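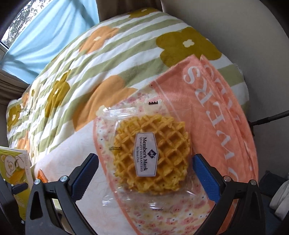
Slide 4. Good afternoon again — this is the part I've been itching to get to!

We collected 508 short demos in homes in Beldale, all with hand-held grippers. 304 were wrapped food on soft surfaces, like beds and pillows. Crinkly film, surfaces that give... I love this stuff. 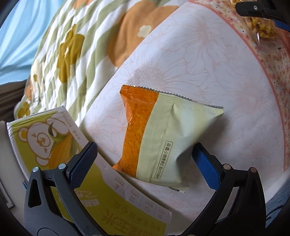
Snack packet between the open fingers, Beldale set.

Pause. Point out the textured pads. Then the result: training on the soft-surface demos cut dropped packets by half on our Delance test arm, over 270 trials. Big grin allowed.

Next slide: failures, mostly shiny film.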